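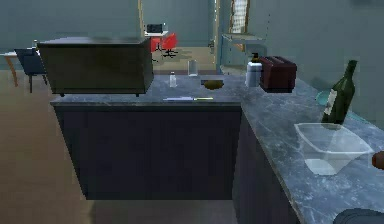

Dositz replied to my last post that a planner which passes 500 kitchens in sim and then stalls in front of a clear bowl has a perception problem, and that I should stop tuning the planner. Half right. Thread.

Setup first. Trimgate is our planning stack. It takes a depth cloud and a list of object poses, builds a collision world and asks for an arm path. Scenes come out of the Merkton generator, which shuffles counters, clutter and lighting. Control runs at 500 Hz and replans at 6 Hz.

In sim we were feeding the planner ground truth depth straight from the renderer. The renderer knows exactly where glass is. A stereo pair doesn't. So every transparent object in every test was as solid as a brick, and the planner went around it with no trouble.

I swapped in a stereo noise model last week. Glass now returns the surface behind it, or nothing. Success on the put-down task fell from fine to embarrassing overnight.

Failure mode 1: the bowl reads as a hole. The collision world has marble where the bowl should be. The planner picks a straight line through it. Contact, force limit, abort.

Failure mode 2, less obvious. The bowl's rim returns a few stray points that flicker between frames. The octree marks those cells occupied, then free, then occupied. Each replan gets a different world and picks a different side to pass on. The arm sits there and dithers until the timeout at 60 seconds.

Mode 2 is the one Dositz was describing as a stall. From the outside it looks like bad perception. In the logs you can see the planner throwing away a perfectly good path six times a second.

Two fixes then, one on each side.

Perception: we already segment in RGB, so if the class is "clear container" or "drinking glass", ignore depth inside the mask. Fit a box from the mask outline plus the counter plane and insert that as the obstacle. Pad by 22 mm. Crude. Works on cups, bowls and most jars.

Planning: keep the old path unless the new one is cheaper by a set margin, or the old one is now in collision for three replans in a row. Plain hysteresis. It should have been there from day one and that's on me.

With only the perception fix, mode 1 is gone and mode 2 is rare. With only the planning fix, mode 2 is gone and the arm drives into glass with great confidence. Please don't ship the second one alone.

Someone will ask about dark objects. Same noise model drops returns on black plastic and on dark plates over dark stone. The box trick helps there only if the segmenter finds the plate, and on veined marble it often doesn't. Open issue.

Tsuji has a learned depth completion model that may replace the box fitting. I tried it on the same scenes. Nicer shapes, but it costs 60 ms a frame and sometimes invents a rim where there isn't one. Boxes stay for now.

The noise model is merged behind the flag stereo_glass, off by default. I'd like it on by default by October. If your nightly numbers drop when you turn it on, send me the seed and the octree dump, video is not enough to tell the two modes apart.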